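工房ノート ｜ 作業記録 ｜ 材料棚 ｜ 预定表

2023年12月22日　足踏みオルガン（Hornix）続き

朝、工房に入ったら膠の匂いがしなかった。つまり昨夜ちゃんと鍋の電源を切って帰ったということで、今年いちばんの進歩かもしれない。かわりに冷蔵庫を開けたら、誰かのヨーグルトの隣に膠の瓶が並んでいた。色はよく似ている。ラベルは貼った。

預かっているのはHornixの足踏み式リードオルガン、製造番号3629。番号は背板の内側に鉛筆で、側面の底には刻印で入っている。両方が一致しているので、少なくとも背板は本人のものらしい。ほかの部品については本人確認がまだ済んでいない。持ち主のLopesさんの家では「ひいおばあさんが嫁入りのときに持ってきた」と伝わっていて、100年以上前の品という話だが、こちらとしては「古い」とだけ書いておく。嫁入り道具の年代は代を重ねるごとに古くなる。

症状のおさらい。
・踏んでも風がたまらない。踏むのをやめた瞬間に音が消える
・右のペダルが戻らない（戻る気がないように見える）
・中ほどのラが鳴りっぱなし。風がないので、鳴りっぱなしと言っても短い
・上のほうに鳴らない音がいくつか
・下のほうに、鳴るが鳴らないほうがましな音が一つ

■ ふいご

袋の布は全部だめだった。ゴム引き布が板のように硬くなっていて、折り目を開くと音を立てて割れる。前の修理者は割れ目の上に布テープを貼り、その上からまた別の布テープを貼り、最後に靴のゴム底らしきものを当てている。層を剥がしていくと地層の調査のようで、いちばん下から出てきたのが元の布。これは思ったよりきれいだった。放っておいてもらえれば、もう少し保ったのではないかと思う。

テープの糊がいちばん厄介で、温めるとだらしなく伸び、冷やすと意地になる。結局、少し温めて竹べらで起こし、残りは乾いてから掻き取った。溶剤は板の木口に染みたら次の接着が怖いので使っていない。「使わない」と決めたあとで、瓶を棚の奥にしまった。手の届くところに置くと使う。

新しい布の裁断は昨日のうちに済ませた。型紙は元の布から起こした。割れた布をつなぎ合わせて型を取ると、たいてい寸法が足りなくなる。割れたぶんの隙間を詰めてしまうから。前回それで一枚無駄にしたので、今回は板のほうを開ききった状態で測り、布と突き合わせてから切った。結果、余った。余るぶんにはいい。

■ 膠

Plovatbyの粒膠を冷水でふやかして湯煎。前の袋と同じ銘柄なのに、水の吸い方が少し遅い。粒が大きいせいか、水が冷たいせいか。たぶん冬だから。工房の問題の半分は冬のせいにしておけば春には忘れる。

濃さの目安をいつも言葉で書こうとして失敗している。今回の表現：へらを持ち上げたとき、最初は糸を引くが、途中で気が変わって滴になるくらい。Ismaelさんに見せたら「それは誰にも再現できない」と言われた。では代わりに何と書くのかと聞いたら、「蜂蜜より薄く、牛乳より濃く」とのこと。蜂蜜と牛乳のあいだには世の中のほとんどの液体が入る。

布を貼るときは次の順でやる。
1. 板の縁を温める（ドライヤー。焦がさない）
2. 膠を薄く塗る。塗りすぎたと思ったら塗りすぎている
3. 布を置き、真ん中から端へ骨べらで押さえる
4. はみ出した膠を湯で絞った布で拭く
5. 触らない

難しいのは5。置いた直後の布は必ず少し曲がって見える。直そうとすると本当に曲がる。今日は左の小ふいごで直そうとし、曲がり、剥がして貼り直した。膠は湯で戻せるからやり直しがきく。これが木工用ボンドだったら今ごろ無口になっていた。

角の折り込みには薄い革を足した。Derarから届いた羊革で、端のほうは薄さにむらがあり、真ん中は申し分ない。真ん中だけ売ってほしいが、羊はそういうふうにできていないそうだ。

革の裏を漉くのはIsmael Vieiraの担当。うちの革漉き包丁は彼が研ぐと切れ、わたしが研ぐと光る。今日も研いでもらった。漉いた縁が布の段差にすっと収まるのは見ていて気持ちがいいが、褒めると作業が遅くなるので黙っていた。

■ 外装の色

Lopesさんからは「外側はあまりきれいにしすぎないで」と言われている。ありがたい注文で、全部剥いで塗り直すような予算も根性もこちらにはない。

問題は、前板の下に付く細い見切り縁が一本なくなっていること。新しく作るのは簡単で、色を合わせるのが難しい。赤みのある茶、と言葉にすれば済むのに、明るいところで見れば錆のような赤が出て、影に入ると急に黒っぽく沈む。横に置く木の色が変わるだけで印象も変わる。

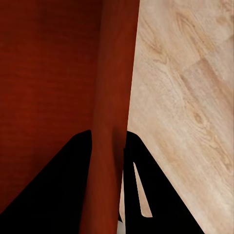
■ 色見本の結果

同じ板の端切れに、染料の濃さを変えて塗り分けたものを並べた。乾く前はどれも合っていて、乾いたらどれも合わない。シェラックをかけると濡れ色が戻って、また全部合って見える。希望を持たせるのがうまい材料だと思う。

残した候補は2枚。
・A：赤が強い。午前は合う。夕方、電灯をつけると一本だけ浮く
・B：茶が強い。いつ見ても少し違うが、違い方が一定

Bにする。浮き沈みの激しいものより、いつも少し違うもののほうが目が慣れる。最後に蝋へほんの少し煤を混ぜて、隅に残す。やりすぎると「古く見せました」という顔になるので、ほんの少し。前にやりすぎた椅子のことは思い出さない。

■ リード

全部抜いて、抜いた順に穴をあけた板に差してある。この板は先代のさらに前から工房にある代物で、穴の数がどの楽器にも合わない。余った穴には紙を詰めて、空いているのか抜け落ちたのか区別できるようにした。昔これを怠って、床を這い回った夜がある。

鳴らなかった音の原因は、ほとんどが埃。舌と台のあいだに綿埃が挟まっているだけで、柔らかい刷毛で舌の先に向けて払えば出てくる。薄い紙を差し込んで引くやり方もあるが、舌を持ち上げすぎると音程が機嫌を損ねる。

鳴らないほうがましだった低音は、舌の付け根に緑青。竹串の先で少しずつ起こした。音は戻ったが、鳴り始めが遅い。押してから考え込み、それから低い声で返事をする。曲のなかで使うには早めに押す必要がある。舌の曲がりを見直すこと。（先を少しだけ上げてみる。少しだけ、と書いておく。）

調律はまだ触らない。ふいごの風が安定しないうちに音程を追うのは、揺れる船の上で棚の水平を出すようなもので、一度やったから知っている。もし削るなら、舌の先を削れば上がり、付け根側を削れば下がる。毎回書いているのは毎回迷うからで、今回も一瞬迷った。

中ほどのラの鳴りっぱなしは、弁の下に縫い針が一本挟まっていた。錆びてはいるが折れてはいない。オルガンの中からは縫い針、硬貨、鉛筆の短いの、干からびた豆がよく出る。鍵盤の隙間は家庭の小物入れとして長年使われてきたのだと思う。針は封筒に入れてLopesさんに返す。豆も出たが、これは返すかどうか相談。

■ ペダル

右が戻らないのは、ばねではなく帯のほうだった。織り帯の端がほつれて、滑車の溝に噛み込んでいる。新しい帯に替え、滑車の軸を拭いて蝋を少し。油は差さない。油は埃を呼び、埃は次の修理者を呼ぶ。次の修理者はたぶんわたしだ。

左の帯はまだ使えるが、両方替える。片方だけ新しいと踏み心地が左右で違って、弾く人は自分の足のせいだと思い込む。ペダルの絨毯は擦り切れているけれど、これは残す。つま先の形にへこんでいて、誰がどう踏んだかがわかる。Ismaelさんは「左のつま先だけ外を向いている」と言う。見てみるとそのとおりで、それがわかったところで修理の役には立たない。

■ 置き場所のこと

Lopesさんと電話。戻す先は居間。床は板張りで、大きな窓がある。窓のそばに置きたいとのこと。

気持ちはよくわかる。外の緑を見ながら弾くのは楽しいだろうし、手元も明るい。ただ、膠と革と薄い板でできた箱にとって、日なたは長期の嫌がらせに近い。響板が痩せ、弁の座りが狂い、せっかく貼った布の縁から乾いていく。かといって壁の隅に押し込むと背中に湿気がこもる。

お伝えしたこと。
・直射日光の当たらない側の壁。外壁でないほうがよい
・背中を壁から手のひら一つ分あける
・暖房の風を直接当てない。床暖房なら下に板を敷く
・加湿器は部屋に置き、オルガンの上には置かない（置かれていた例を見たことがある。花瓶も同様）
・木の床で脚の車輪がじかに転がると跡がつくので、受け皿を敷く

最後に「ではどこに置けばいいんでしょう」と聞かれ、しばらく二人で黙った。図面を見ながらもう一度話すことにした。

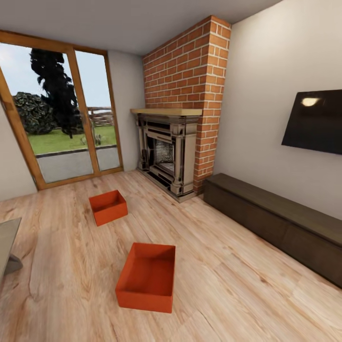
■ 床の響き

これは自分用の覚え。板の床に置くと、低音が床に回って太く聞こえる。工房の床は固い土間なので、ここで低音をちょうどよく合わせると、先方で少しうるさくなることがある。受け皿の下にフェルトを一枚入れるだけでずいぶん変わる。持っていくもの：フェルト厚手、薄手、はさみ。前回ははさみを忘れて、先方の台所ばさみを借りた。あれはよく切れた。

踏み込んだときの前後の揺れも、床によって出方が違う。車輪を外して固定の脚に替える案もあるが、元の車輪が真鍮でなかなか立派なので残したい。立派だが、一つだけ向きを変えない。スーパーのかごのせ車と同じで、必ず一つはそうなっている。

■ ストップのつまみ

引き手の札が一枚、別の字体になっている。上から紙を貼って書き直してあり、透かしても下の字は読めない。引くと何が起きるかを試せば名前はわかるはずだが、引いても何も起きない。裏を見たら連結の針金が外れて、隣の腕に引っかけてあった。つまり、このつまみを引くと隣のつまみが少し嫌がる。

腕の支点はフェルトが虫に食われ、カタカタ鳴る。全部替える。赤いフェルトの在庫が足りず、緑を混ぜるかどうかで少し議論した。中に入れば見えない、というのがIsmaelさんの意見。次に開ける人が「なぜここだけ緑なのか」と悩むだろう、というのがわたしの意見。結局、赤を注文した。届くまで止まる。議論に勝つと仕事が遅れる。

それから、スウェルの蓋。膝で押すと開くが、戻りが遅い。蝶番代わりの革が固くなっている。ここも革の余りで作り直す。例の、薄さにむらのある端のほうが使える。羊に謝る。

■ 気密試験（仮）

左右の小ふいごと大きい袋を仮に組んで、手で引いて試した。リードの穴は板で塞いである。袋を引いてから手を離し、戻るまでの時間を見る。修理前は見る間もなく戻った。今回は、湯を沸かしに立って戻ってきてもまだ途中だった。湯はまだ沸いていなかったが、悪くない。

漏れは聴診器で探す。これは道具箱のなかでいちばん来客に受ける道具で、当てると「お医者さんみたい」と必ず言われる。角の革の合わせ目で、ごく細くしゅうしゅう言っているところが2か所。どちらも、わたしが触ってはいけないのに触ったところ。膠を細い筆で足し、小さな革を重ねて、上に重しを置いた。重しは古い辞書。この工房で辞書が開かれることはほとんどないが、載せられることは多い。

翌朝まで外さないこと。見たくなっても外さない。

■ 搬入の段取り

外形を測った。奥行きは問題なし。幅が気になる。上の飾り棚は別に外せるので高さはどうにでもなるが、鍵盤の両脇の袖が張り出していて、ここがいちばん太い。袖は本体に膠で付いているから外せない。外せるかもしれないが、外したくない。

居間の手前に室内の扉がある。扉を開けたときの有効幅は、枠の幅ではないことを忘れないように。開いた扉そのものの厚みと取っ手の出っ張りが、必ずこちらの計算より太い。必要なら扉を蝶番から外す。ガラスの入った扉は重いうえに、置き場所に困る。毛布を余分に持っていくこと。

搬入は3月に入ってから。寒いうちに動かすと、暖房の効いた部屋に入れたときに木が驚く。Lopesさんには「年明けには弾けますか」と聞かれたので、弾けるかどうかと運べるかどうかは別の話です、と答えた。あまり感じのいい返事ではなかったと思う。次の電話では先に天気の話をする。
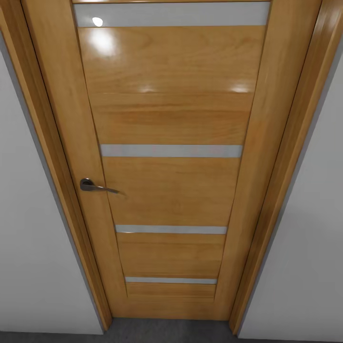
横長のすりガラスが入った木の扉と、同系色の木枠

念のため、扉まわりで聞いておくこと。
・蝶番はどちら側か、どちらへ開くか
・敷居の段差の有無
・廊下で向きを変えられるか
・取っ手の出っ張り

毎回これを電話で聞いて、毎回「普通の扉です」と返ってくる。普通の扉に通らなかったピアノの話は、この業界に山ほどある。

■ 残り

・見切り縁：Bの色で本塗り、乾いたら蝋
・ストップの腕：フェルト待ち
・低音の一本：舌の曲がりを見直す
・スウェルの革蝶番
・袋の漏れ、再確認（辞書を外してから）
・背板の網布：元の布は洗えば使えそう。洗う前に引っ張らない
・封筒（針、豆）に宛名を書く
・Ismaelさんに包丁の研ぎ方を聞く。今度こそメモを取る
・冷蔵庫の膠の瓶を、ヨーグルトと別の段に移す

追記。帰り際にもう一度だけ鍵盤を押してみた。まだふいごをつないでいないので、当然何も鳴らない。鍵盤の戻りは良好。鍋の電源は切った。戻ってもう一度見たが、やはり切れていた。

シェア 2　コメント 0
お問い合わせ ｜ © 工房ノート ｜ ページの先頭へ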